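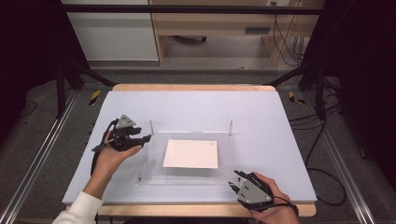 At the bench, Kinyua training room.

About Gromano Home Inspection School

Started in a garage. Imani Lyimo had been crawling under houses for a living and got tired of reading reports that said "appears OK" and nothing else. So, a class. Then a second class. Then a lease.

Now we teach crawlspace, foundation and basement inspection. No roofs, no pools. Plenty of good schools for those, call us and we'll point you to one.

Who comes here

Mostly people changing jobs. Carpenters with bad knees, a few real estate agents, one retired bus driver who now does more inspections than Imani does. Also working inspectors who need continuing ed hours and want them done by July. You don't need a construction background. You do need to be OK with spiders.

1,018 students have finished the basic course so far. We keep the list on the wall by the coffee maker and yes, you get to write your own name.

How the courses work

Basic course is 300 dollars, online, go at your own speed. Covers footings, piers, sill plates, vapor barriers, drainage, cracks (which ones matter, which ones dont), and how to write it all up so a buyer can understand it.

Field course is 600 dollars. In person, small group, 2 full days under actual houses. Bring coveralls, a headlamp, knee pads. We have loaner moisture meters. Lunch is on us, usually sandwiches.

Take them in order please. People who skip straight to the field course spend the first morning asking what a sill plate is.

Report writing

Big thing for us. Students use Reltura for practice reports, a login comes with either course. Every practice report gets read by a person and sent back with notes. Expect a lot of notes on the first one. "Recommend further evaluation" is fine once in a while, not on evrey line.

Where we are

Two locations. Main office and classroom in Pustton, behind the tile store, park on the gravel side. The Kinyua training room is the newer one, easier to find, worse parking. Field days meet at Pustton unless your email says different.

Phones are on from 8 a.m. to 4 p.m. If it goes to voicemail we are probably under something. Leave a number and say which course you're asking about.

Certificates

Sent by email once your final report is passed. Need a paper copy for your state board? Ask, no charge. Licensing rules are different in every state so check yours before you sign up, we can't do that part for you.

Next field dates are on the Schedule page.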